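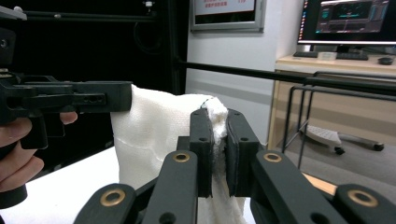
Stop ironing your pillowcases

2021-04-20 | 56 shares | Leave a comment

I grew up in a house where everything got ironed. Sheets, dish towels, my dad's handkerchiefs, the lot. So when I moved to Foltham I bought myself a big iron and a board, and I kept it up for years (mostly out of guilt, I think). Well, I quit last July and I'm here to tell you to quit too!

Think about what a pillowcase does all day. It lies under a comforter in a room with the door shut. Then you put your head on it and squash it for eight hours. I was giving up the best part of every weekend so that my ear could be the first thing to wrinkle it.

My sister-in-law says crisp sheets feel nicer, and okay, she has a point. The first night is lovely. But by night two hers feel just like mine, and I spent that time on the porch with a book.

What gets me is how much we spend on this stuff. I saw a steam press in a store over in Droltton for $899. For flat cloth! You can get a decent used bike for that and still have money for lunch.

I do have limits. Shirts for work, yes. A tablecloth when company is coming, probably, if it's the good one with the border. And if you love ironing, if you put the radio on and it's your quiet hour, then please carry on and ignore me completely. My aunt was like that and she was the calmest person I ever met.

For everybody else, give them a good hard shake, hang them straight, and fold them while you're standing there. Mine go in the closet a bit rumpled and they come out a bit rumpled.

67 comments

Get new posts by email. Enter your address to subscribe.

Search this site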